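Gripper trials assistant (fixed term, six months) – come and pick things up with us

Pludonness is looking for someone practical, patient and curious to join our small bin-picking group. You'd spend your days finding out which tools can get an object out of a bin, which ones can't, and why. We love this work, and we'd like to share it with someone who gets the same kick out of a clean pick from an awkward corner.

Posted 16 Nov 2021

What we're doing

We are comparing three grippers on one arm. The first is our own suction and finger tool, which goes by the name of Kerr. The second is a soft two-finger design called Steker, and the third is a plain parallel jaw that we keep as the yardstick. Each one gets the same parts, the same starting layouts and the same number of tries. A full run is 1000 picks per gripper, split into blocks of 187 at most, so that the arm can be checked and the cups changed in between (the last block is always a short one).

The parts are simple on purpose. We started with painted blocks in two lengths, moved on to bottles and brackets, and have gone back to blocks more than once after changing something in the controller. A part lying flat in the open is easy for nearly everything. Put the same part tight against a sloping wall and the results go all over the place, and that's where it gets really interesting! Suction wants a face it can reach squarely. A finger wants a gap. Which one do you send in first, and how long do you let it try before you swap?

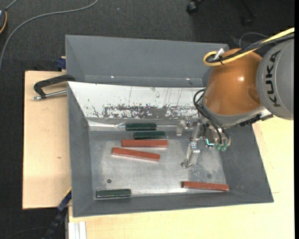 Wycliffe Nyanda thinks we make too much of the walls. The corners are worse, he says, and anyone joining should be warned that they will spend their first fortnight on parts lying in corners, setting them out by hand, over and over, to the same marks. He also asked us to say that he enjoyed his fortnight very much and still argues with the rest of us about the cup diameter.

He's right about the corners, so please consider yourself warned. A good part of the job is repetition, and a good part of the rest is writing down what happened in words that somebody else can use. "Missed" is no help to us. "Cup touched the edge, lost vacuum on the lift, part turned and fell back" is a lovely sentence and we would like 300 more like it.

What you'd be doing

Setting out parts from the layout sheets and starting each run.
Logging every failed pick, with a short note and a code from our list.
Swapping tools on the arm, checking hoses and cable ties, replacing worn cups.
Helping to choose the next batch of parts – bring your own suggestions, we mean it.
Taking turns with the rest of us at the weekly results meeting. It is short and there are biscuits.

Later in the contract we will move on to controllers. The plan is to run the Kerr tool under our present controller and then under the one from Zakidell, with nothing else changed. If you like careful side-by-side tests, this should be the best bit. We have no idea which will come out ahead.

Who we'd like to hear from

You don't need a degree in robotics. You do need steady hands and an eye for small differences, and you should be happy to say when a run has gone wrong and must be done again. Some experience of a workshop, a lab, a bike repair bench or a busy kitchen would be welcome. If you've done a bit of Python, tell us; if you haven't, we'll teach you enough to read the log files and make a simple chart.

You'll be trained on the arm before you work near it, and you won't run it alone until both you and we are happy. Parts and tools are light, but you will be on your feet for much of the day and leaning over the bin fairly often. If a stool, a different bench height or shorter sessions would make the job possible for you, let us know and we'll sort it out.

Hours and pay

Full time or four days a week, as you prefer. The post is paid on our technician scale, and we'll send the current figures with the application pack. Start date is open, though we'd like you settled in well before the controller tests. The contract runs for six months and may be extended to the end of July if the funding for the second set of parts comes through.

How to apply

Send us a CV and one page about something you tested, fixed or compared. It can be anything: two kinds of glue, three bus routes, your gran's scone recipe against your own. Tell us what you kept the same, what you changed and what surprised you. Please put reference 1924 in the subject line, and address it to the gripper trials group at Pludonness.

We read everything and reply to everyone. Shortlisted people will be invited for a morning with us, with a short chat and then an hour at the bench trying out the grippers. Travel costs are covered. Wear shoes you can stand in.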